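3.2 Bin geometry and the placement of long parts

The storage trials used open-top bins of a single pattern, supplied by Sindis and otherwise used for loose stock at the Ditirard site. Each bin was placed on a level tabletop and was not moved during a trial. The long parts were bars of constant section, some with ends slightly wider than the shank. Short parts were covered in Section 3.1 and are left out of the present analysis.

Three starting positions were defined for a bar: flat on the floor and clear of all walls, flat on the floor with one end touching a wall, and parallel to a wall with the full length within one bar width of it. The third position is called wall-parallel below. A total of 200 placements were recorded, of which 72 were wall-parallel. Placements in which the bar rested on another part were coded separately and are reported in Section 3.4.
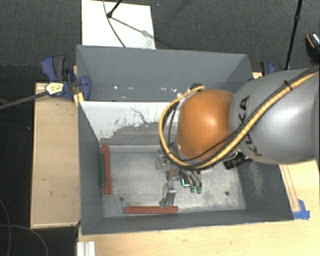 Figure 3. Bin with a long bar in the wall-parallel position.

Wall slope was treated as a fixed property of the bin, and its effect on the available clearance was worked out from the floor upward. A sloping wall leaves more room at the top of a part than at its base, so the clearance measured at rim height overstates the space that can be used to reach beneath the part. The red bar at the left wall in Figure 3 is a typical wall-parallel case. A dark green strip lies directly beside it on the wall side, and for a bar in this position we take the usable clearance from the strip and not from the wall itself. The same rule was applied wherever a second item lay between the bar and the wall. Clearance on the open side was not limited and was not recorded.

The wider ends of the bars affect the result in a second way. When such a bar lies against a straight edge, contact is made at the two ends, and a narrow gap remains along the shank. The gap is constant for a given bar and does not depend on the bin. It was measured once per bar with feeler gauges, on a flat plate, and the value was then used for all placements of that bar. In 13 placements the bar was in contact at one end only. These were kept in the wall-parallel group when the whole length met the one-width limit.

Floor condition was noted but not controlled. The metal floors carry scuffs and worn speckling, and the floor in Figure 3 is more heavily scuffed toward its right side. An early draft of the protocol called for new bins throughout. This was dropped in July, after Coughlan pointed out that new floors would not represent bins in service. The round holes in the floor were included in the layout drawing as excluded areas, and no short part was started with its center over a hole. For long parts the holes were ignored, as a bar spans them without a change in height.

Coding was done by Milošević and Coughlan, working separately from the same layout drawing. They differed on 3 placements, all of them near the one-width limit, and these were settled by measuring the distance again at both ends of the bar. The larger of the two distances was used. The coding sheet was fixed on 25/11/2024 and was not changed after that date.

Two limits of the method should be noted. The one-width rule depends on the part, so a thick bar may count as wall-parallel at a distance where a thin one would not. The layout drawing also treats the floor edge as a sharp line, although the transition between floor and wall has a small radius. The radius was not measured. Its effect is expected to be largest for thin strips, which can ride up on it, and strips were therefore not assigned a clearance value of their own. They enter the data only as items next to a bar.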